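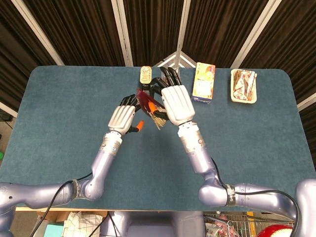 A small packaged item over a teal-blue surface.

4 min read

Single-serve everything, and who pays for it

My local supermarket has moved the rice again. It used to be on the bottom shelf in two-pound bags, next to the lentils. Now the bottom shelf holds pouches, each one enough for one person who isn't very hungry, and the two-pound bags have gone to the end of the aisle behind the birthday candles. I asked at the service desk and was told that customers prefer the pouches. I would like to meet these customers.

I have been hearing about what customers prefer for a long time, usually from people who sell the thing in question. This winter the line is coming from Sorkance, the snack and pantry company, which has put out a glossy booklet called Just Enough. The argument goes like this. Households throw away food because they buy too much of it. Sell them less at a time and they will throw away less. So the small pack, which you might have taken for a way of charging more for crackers, is a gift to the planet.

There is something in it. I live alone for most of the year and I have composted plenty of half loaves. A person who eats one yogurt a week should not have to buy a tub the size of a paint can. Fine. But the booklet's evidence is a survey in which people were asked whether they thought they would waste less if packs were smaller, and most of them said yes. I also think I would exercise more if the gym were closer. Nobody at Sorkance seems to have gone and looked in a trash can.

Marisa Marino did, sort of. She runs the kitchen at a day center in Gornum and for most of January she kept a bucket for food scraps and a second one for wrappers. The center had switched to individual portions of butter, jam, cheese and crackers after a visit from a sales rep. Her food bucket did get lighter, she told me, but not by much, and the wrapper bucket had to be emptied before lunch. The bill was up as well. She has gone back to the big jar of jam and a spoon.

"People take what they want with a spoon," she said. "With the little tubs they take two, open both and finish one."

One kitchen is one kitchen, and I would be annoyed if Sorkance built a booklet on it. I mention it because it is one more kitchen than they looked into.

Then there is the price. I took a notebook to the Verbeke on the ring road and wrote down unit prices until a young man asked if I needed help. A box of 14 cracker packs cost nearly double, per ounce, what the plain sleeve did. Almonds were worse. Coffee I stopped writing down out of self-respect. The shelf labels do show the price per ounce, in type that I can read if I take my glasses off and kneel. On the sale items it was missing altogether, and the sale items were mostly small packs.

I put this to Wim Van Hecke, who spent years buying for grocery chains and is now retired and easier to talk to. He was not shocked. A small pack costs more to make, he said, with more film and more time on the line, and some of the difference is real. How much? He moved his hand from side to side. His view is that the store charges what the small pack will bear, and it bears a lot because the number on the front is low. Someone with 6 dollars left until payday buys what 6 dollars will buy. The big bag is cheaper only if you can pay for it, carry it home and keep the mice out of it.

That part bothers me more than the plastic does, and the booklet skips it. The people paying the most per ounce are often the ones with the least to spend.

About the plastic, the booklet is very cheerful. The new wrappers are "recycle-ready," a phrase I have now read 10 times and still can't get hold of. Ready for whom? The Gornum depot does not take film of any kind. Josefien De Smet at the front gate there was patient with me and held up a sheet of what goes in which bin – wrappers of this sort go in the general trash, same as before. Perhaps one day there will be a plant that wants them. The wrapper will be ready and waiting.

I am not asking anyone to haul home sacks of flour. Buy the small one when the small one makes sense: for travel, for a lunch box, for a spice you use at Thanksgiving. I'd just like the large bag to stay where I can find it, a unit price on every label including the sale ones, and a little less talk about what I prefer.

Sorkance did not answer my questions about the survey but did offer to mail me a sample box. I said no thank you. It came anyway, and every item in it was wrapped separately.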